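Bandeja de mesa Odcombe, colección Clendetti

Inicio / Mesa y cocina / Bandejas y vajilla de plástico

La Odcombe es una bandeja baja de plástico, de bordes redondeados, para llevar y recoger la vajilla de diario. Se vende suelta o dentro del juego Clendetti, con platos, vasos y cuencos a elegir. El color más pedido es el azul claro. En la mesa combina con cualquiera de los rosas y rojos de la colección.
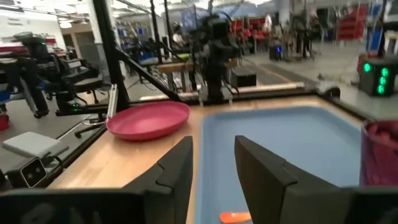

Bandeja azul claro, plato rosa y vaso magenta sobre mesa de madera.

Medidas y peso

Largo exterior: 400 mm
Ancho exterior: 290 mm
Alto del borde: 33 mm
Lavado: a mano o en lavavajillas, en la cesta superior, hasta 50 °C
Microondas: no
Fabricante: Starneo

El borde levantado retiene los cubiertos y las gotas al recoger. Para vasos altos conviene repartir el peso y dejar los platos en el centro. La base es lisa y se limpia con un paño; los estropajos metálicos la rayan.

También hay una versión en blanco, de la misma altura, que suele comprarse para desayunos y para bufés donde cada persona coge su vaso y sus cubiertos. Los vasos facetados translúcidos se sirven en rojo y en otros colores según existencias. 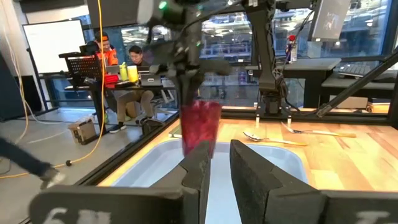

Marta: ¿La blanca se mancha con el tomate? Tengo dos de otra marca y se quedaron naranjas en un mes.

Respuesta de la tienda: La blanca puede coger color si la salsa se deja secar. Aclárela con agua templada después de usarla. Para comedores con mucho uso recomendamos la azul, en la que se nota menos.

Cómo se combina

Los vasos facetados son altos y algo más anchos por arriba, con relieve que ayuda a sujetarlos. Sobre la bandeja caben de pie junto a los tenedores de plástico blanco. El cuenco se suele dejar fuera, al lado, sobre todo si lleva sopa.
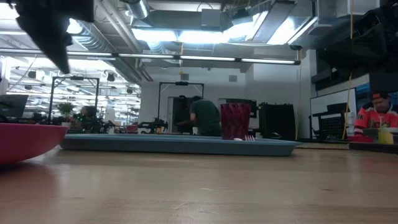 Juego Van Dusen

El juego Van Dusen incluye una bandeja azul, dos cuencos rojos y dos vasos. No incluye cubiertos. Los cuencos tienen acabado brillante y se apilan. Las piezas se reponen por separado con la misma referencia de color, aunque entre una partida y otra puede haber una ligera diferencia de tono.

Los pedidos salen del almacén en dos días laborables. En febrero cerramos una semana por inventario y los plazos se alargan.
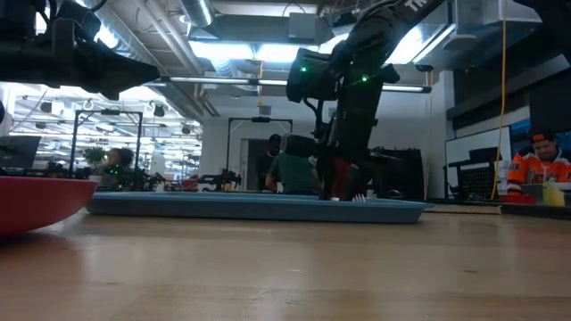
CATEGORÍA: BANDEJAS > USO COLECTIVO

Para comedores, talleres y salas compartidas se sirve en cajas de seis unidades del mismo color. Las bandejas se encajan unas en otras y se guardan en un estante de 45 cm de fondo. No se admiten cajas con colores mezclados.

Devoluciones: 14 días desde la entrega, sin usar y con su etiqueta. Si una pieza llega rota, envíe una foto y el número de pedido desde el formulario de contacto y le mandaremos otra.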